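Print this page | E-mail this page

Progress Report to the Bevotberg Fund
Project: Tool handling from demonstrated examples
Prepared by: Nesma Ouazzani, Starko
Date: 9/30/26

1. Where we stand

The grant pays for a set of 902 accepted demonstrations, to be used in training a model that picks up and places hand tools. At the close of this period we have 600. The first 385 were in hand at the last report, so the rest are new.

Safta Vlad and Tùng Khổng did nearly all of the operating. Misaki Sekiguchi checks every recording before it is counted and keeps the log of rejects. Nhàn Triệu joined us in January and runs the training side.

2. The work cell

We stayed with one table for the whole period. It has a gray wood-grain top and two walls behind it that meet at a metal corner strip, both printed with a bold black-and-white pattern. We asked for the busy background on purpose. The earlier plain walls gave us a model that did well in our own room and poorly at Ngô, where the shelves are full and the light changes during the day.
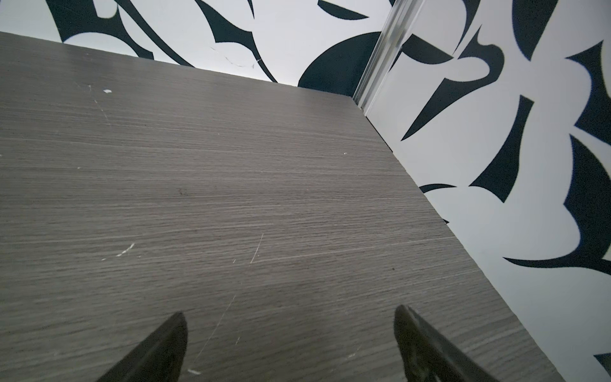 The wrist view is now the main input. We had planned to rely on an overhead camera and use the wrist view as a backup, but the overhead view loses the tool whenever the arm leans over it. Safta raised this early in the period and we changed the plan then. The overhead recordings are still saved with each demonstration in case we want them later.

The tabletop has picked up scratches and small chips. Misaki asked whether to replace it and we decided to leave it. The sites that will use this have worn tables too, and a new top would split the set into two kinds of surface partway through.

3. How a demonstration is recorded

The operator sets the tool down, moves the arm to a start position, and begins recording. Start positions are varied by a printed list so that the operators do not fall into the same approach every time. Each recording ends when the operator marks it as finished. A failed grasp is kept in a separate folder and does not go toward the total.

Handles are the main subject this period. The model has to learn where to close on a handle when the rest of the tool is out of view, and it has to do this with the tool lying at different angles.

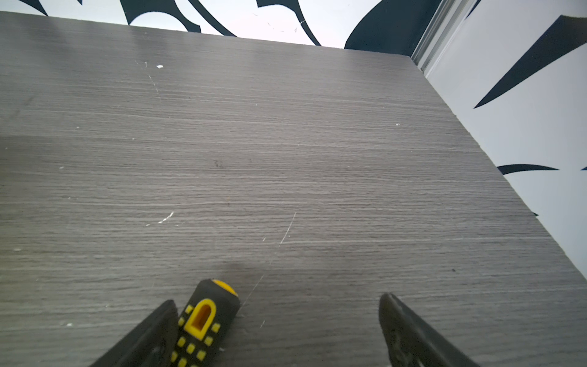
Rejects came mostly from two causes. One was a late start, with the arm already moving before the recording began. The other was a mismatch in time between the arm log and the camera. Tùng wrote a check that catches the second problem at the end of each session - before that, Misaki was finding it days later.

4. Training

Nhàn trained one model on the first 385 demonstrations and is preparing a second on the full 600. We do not have results to report for the second. The first closes too early on thick handles, and we expect more examples of those to help. The labeling tool, Potus, was updated during the period and older labels had to be converted. That is done.

5. Problems and changes

Operator time is the limit. Both operators were also needed on another Starko job, and we lost sessions to it. Tùng will be on this project full time for the next period. No change to the budget is requested.

6. Next period

- Record the remaining demonstrations, with thick handles first.
- Train and test the second model.
- Repeat the test at Ngô with their own tools.
- Send the reject log to the Fund, as you asked in your last letter.

Questions on the recordings should go to Misaki Sekiguchi, and questions on the budget to me.

Print this page | E-mail this page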